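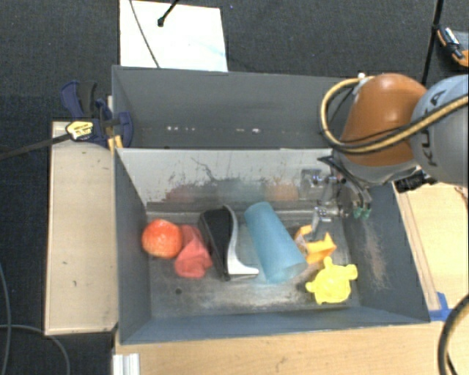

Fleltent Storage Lockers: Frequently Asked Questions

Last updated: October

Who can rent a locker?

Anyone aged 18 or over with a photo ID and a mailing address. You do not need to live in Skesstead. Businesses can rent too, but the agreement has to be signed by one named person who will be responsible for the account.

What sizes do you have?

Small, medium and large. A small locker holds a few boxes and a suitcase. A medium takes the contents of a studio apartment if you take the bed apart. Large lockers are on the ground floor only and have a roll-up door. Sizes and current rates are posted at the front desk.

How long do I have to rent for?

The minimum is one month. After that the rental continues month to month until you give notice.

How do I give notice?

Fill out a move-out form at the desk or send an email with your locker number and the date you plan to leave. We need 2 weeks. If you leave sooner, you still pay for the notice period. Phone calls do not count as notice.

When can I get in?

The gate opens at 6 a.m. and closes at 10 p.m. every day. The desk keeps shorter hours, 9 a.m. to 5 p.m. Your gate code works whether or not the desk is open. If you are still inside at 10 p.m. you can drive out, but the gate will not let you back in until morning.

I forgot my gate code. What now?

Come to the desk with your ID. We do not give codes out by phone or email, even if you can answer the security question.

Do I need my own lock?

Yes. Bring one or buy one from us. Disc locks fit all of our doors. Padlocks with a long shackle will not fit the medium lockers.

Can someone else use my locker?

You can add up to 2 people to your account. Each one has to come in once with ID and will get a separate code. Carol Tunstall handles account changes and is at the desk most mornings.

What can't I store?

Food of any kind, including pet food and birdseed. Plants, animals, fuel, paint thinner, propane tanks (empty ones too), fireworks, ammunition, tires, and anything that is wet when it goes in. Lawn mowers are fine once the tank has been drained.

Is the building heated?

The Pavby Street building is kept above freezing in winter. The outdoor row is not heated at all. Do not put electronics, instruments or photographs in the outdoor row.

Are my things insured?

Not by us. Many renters' and homeowners' policies cover items in storage, sometimes for a lower amount. Ask your insurer, and get the answer in writing. We need proof of coverage before you move in.

What happens if I pay late?

There is a five-day grace period. After that a late fee is added and your gate code stops working until the balance is paid. If you know a payment will be late, write to Tin-yau Yeh in billing before the due date. We can usually move it once per year.

Can you accept deliveries for me?

No. Drivers are turned away if you are not there to meet them.

Are there carts?

Yes, by the east door. Please bring them back when you are done and do not leave them in the elevator.

My locker number starts with 999. Where is it?

Those are the overflow lockers behind the main building. Follow the driveway past the dumpsters and turn left.

This site uses cookies to remember your preferences. Accept | Manage settings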